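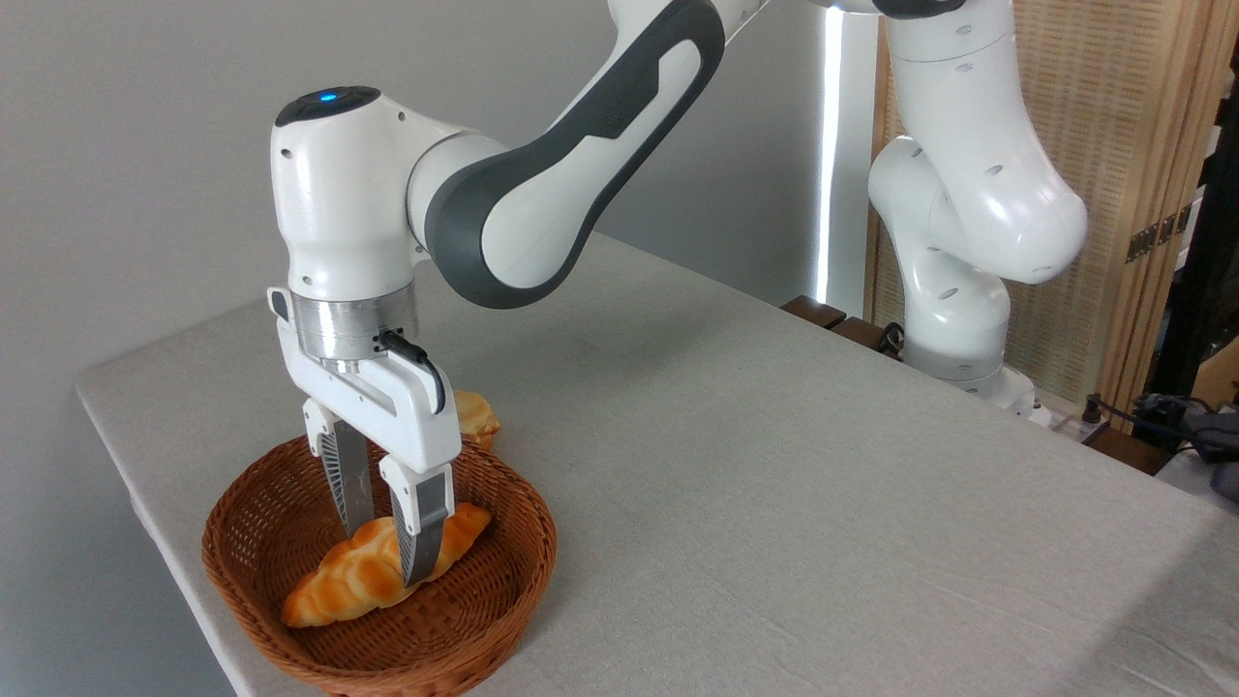
Ulla Lehtinen

The Grordale Robotics Club has reached the bakery stage of its development. After a fall spent on wooden blocks, which are square, rigid and do not flake, the students voted to move on to bread. The vote was not close. It was held at the end of a long session, before dinner, and I think that should be taken into account.

The task they've set for the spring showcase is called Breakfast Service, and on paper it takes up three lines. The arm has to find a croissant, get hold of it, and move it between the basket and the tablecloth without crushing it, dropping it or dragging the basket along for the ride. A small round roll is in play as well. The roll is the easy one. Everyone likes the roll.

The croissant is another matter. It is curved, so the arm needs to know which way it's lying before it can decide how to turn its wrist. It's shiny, so the overhead lights leave bright spots that the software has at times taken for something important. And it is fat in the middle and thin at the tips, so a grip that works in one place is hopeless an inch over. Zyanya Huerta, a junior who is writing most of the grasping code this semester, has settled on going for the middle with one finger on either side. She got there by way of several weeks of going for the ends.

The basket makes everything worse, naturally. On a flat cloth the fingers can come in from any direction they please. Inside a basket there's a rim to clear and a curved wall waiting on every side, and the gripper has to come down nearly straight with its fingers already open the right amount. Too narrow and it lands on the pastry. Too wide and it gets a good firm hold of wicker. Senthil Amin keeps the log of failed attempts, and he has a column in it headed simply "basket." It's the longest column.

The log, by the way, is the part of the project I'd show to any parent wondering what their kid does here on a Tuesday evening. The club has 1837 attempts written down so far, each with a start position, a result and a comment. The comments began the year as full sentences. By now they run to things like "no," "also no" and "roll fine." Chandrasekhar Gounder, our faculty adviser, wants the total at 2000 before anybody touches the learning model again. His view is that the students keep changing the code every time they get annoyed, and that they get annoyed too often for the numbers to mean anything. The students find this view annoying.

A word on the software, for the alumni who write in and ask. The motion planner is still Prallum, the same one the club put together for the block-stacking event, with a new front end that guesses the angle of the pastry before the arm sets off. The old version treated every object as a box. You would be surprised how far you can get in life treating a croissant as a box, but you can't get it out of a basket.

The showcase rules allow each team 7 minutes at the table and 3 restarts. A restart means a student walks over, puts everything back where it began and tries to look relaxed about it. Points come off for visible damage, to be assessed by a judge, and there has been a long email thread over whether a croissant that sheds flakes has been damaged or is just being a croissant. I have asked to be taken off the thread.

We will be up against Esfahani again, who beat us at blocks and were very gracious about it, which made it harder. Their team is said to be using a suction cup. Our students have discussed the suction cup at length and feel that it would be a poor match for anything with layers – though I notice that they have priced one.

If you'd like to see Breakfast Service before the showcase, the lab is open to families on Tuesday from 6:30 p.m. Use the side entrance and please stay behind the tape while the arm is running. Younger brothers and sisters are welcome, but the bread on the table is equipment and has been handled a great deal. Snacks will be in the hallway.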